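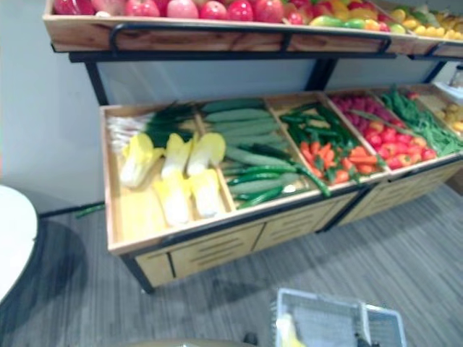
Every few months somebody tells me to shop by color. Eat the rainbow, the saying goes, and I have yet to meet anyone who will argue with it. I would like to argue with it a little. My complaint is with the idea that a good-looking heap of produce tells you something about what you are about to eat. Look at those peppers piled up in green, yellow, orange and red, with the lemon-yellow fruit heaped beside them. They are artificial, every one, and they would pass the rainbow test better than anything in my refrigerator.

I started thinking about this in May, when the grocery store nearest me reopened after a remodel. The old store had bad lighting and a produce section that looked tired by late afternoon. The new one has wooden bins and chalk lettering. The manager, Jean Haldane, told me customers say the vegetables are much fresher now. I asked if they had changed suppliers. They had not. Same trucks, same deliveries.

So what are we paying for? I kept my receipts, and my usual basket went up 12 percent between the last month of the old store and the second month of the new one. Some of that is the price of everything going up. I don't believe all of it is.

My friend Venkatesh Gounder thinks I am being a crank. He grew up over his parents' shop and says people have always bought with their eyes, and that a pleasant store gets people to buy a cabbage who would otherwise buy chips. Maybe so. I would like to see the evidence. The people who say this most often tend to be the people who sell shelving. I went to a talk last year by a store design consultant, Keir Ritchie, who told us that "abundance builds trust." He did not say what happens to the bottom layer of the abundance. I asked, and he said that was an operations question.

I think it is the main question. A bin that has to look full at closing time has to be filled with food that will not be sold that night. Somebody orders it, somebody throws it out, and the cost of it ends up on the shelf tag. We could have half-empty bins at seven in the evening and slightly cheaper carrots. I would take that deal. Rhona Dalgleish, who ran a vegetable stall in our town for 13 years, used to let everything run down to a few muddy leeks by the end of the day, and you knew to come early.

I also wonder about the shine. An apple with a scab on it tastes like an apple. The ugly ones in my neighbor's yard are better than anything I have bought this year, and she can't give them away at the curb.

None of this will stop me from shopping at the remodeled store, because it is four blocks from my house and the other one is a bus ride. But I have stopped buying the peppers in the three-color pack. I get the green ones, loose, at the back of the bin, and they cost less.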